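Plesingate Miniatures
Frequently asked questions: small cabinets and desktop furniture

We get a good many letters and messages about our little cabinets, and we do enjoy them, but the same questions come round so often that it seemed kinder to gather the answers in one place. Have a read through with a cup of tea, and if yours isn't here, do write to us. Last updated Friday, April 29, 2022.

Are these dolls' house cabinets or proper storage?

A bit of both, really! Plenty of people buy them for a dolls' room and plenty more stand them on a desk and fill them with paper clips, stamps, sewing bits and all the other things that wander off. They are made to be opened and shut every day, so please don't feel you have to keep yours for best.

Which sizes do you make?

There are two at the moment. The Cestard is the smaller one and stands 179 mm tall. The Grandeo is 235 mm tall and has more room behind the doors, which makes it the better choice if you want to keep little jars or cotton reels in it. Both are 117 mm wide, so they look quite at home next to each other.

Does it come put together?

The Grandeo does. The Cestard comes flat in its box with 19 pieces, a small tube of glue and a sheet of drawings, and most people manage it in an afternoon, with a long pause in the middle while the sides dry. Try everything together without glue first. We know it's tempting to get going, but it is far easier to turn a back panel round before it is stuck than after.

My doors rub in the middle. Have I done something wrong?

Probably not, and it's a very common worry. Wood takes up a little damp from the air and the doors can swell, especially if the parcel has been sitting in a cold porch. Leave the cabinet indoors for a couple of days with the doors open. If they still catch, rub the meeting edges gently with a bit of candle wax, and only reach for sandpaper if the wax hasn't done it. Go with the finest you can find and stop sooner than you think you should.

The drawer is stiff. Can I oil it?

Please don't, as oil soaks in and leaves a dark patch you'll never get out. Candle wax again, along the bottom edges of the drawer, and then slide it in and out a few times. If the drawer has gone in crooked, ease it out by its knob with a fingertip supporting the underneath and start again.

Can I change the knob and handles?

Yes, and we love seeing what people choose. The knob unscrews from inside the drawer. The door handles are held by tiny pins and need a little more patience. If you are swapping both handles, mark the holes in pencil with the doors shut, and measure down from the top of each door, or one can easily end up lower than the other.

What fits on the open shelf?

Small books are the favourite by a long way. You can make your own from folded card, with a strip of coloured paper for the spine, and a row of them in dark colours looks very handsome against a brown back. Little tins and boxes sit nicely beside them. Do leave some space at the front if children will be using it, so that small fingers can get in without knocking the whole library over.
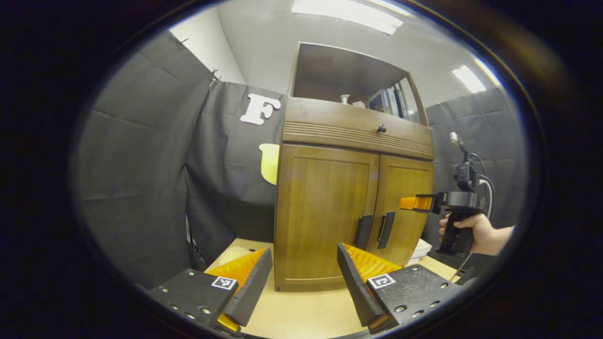

Cabinet in honey-brown wood, with grooved drawer front, black door handles and a row of books or binders on the open shelf.

How should I clean it?

A dry, soft paintbrush is best for the grooves and for the corners of the door panels, where dust does like to settle. For sticky fingerprints, use a cloth that has been wrung out very well and dry the wood straight afterwards. We'd keep away from spray polish altogether. Once a year, perhaps in May when the windows are open, you might give it a thin coat of clear beeswax.

Will the colour change?

It will deepen a little over the years, particularly in a sunny room. If you keep an ornament in one spot on the top, move it now and then or you may find a pale ring underneath. The paler finishes show this more than the darker ones.

Is it safe for small children?

The cabinets themselves are sturdy enough, but the knob, the handles and anything you put on the shelf are small parts, so we don't recommend them for children under three. Older children are usually very good with them after they've been shown how the doors open.

Can I buy spare parts?

Knobs, handles, hinges and back panels are all kept in stock by Sandhu, who look after our spares and post them out twice a week. Tell them whether yours is a Cestard or a Grandeo, and send a photograph if you're not certain. There's a small charge for postage, and hinges are sold in pairs.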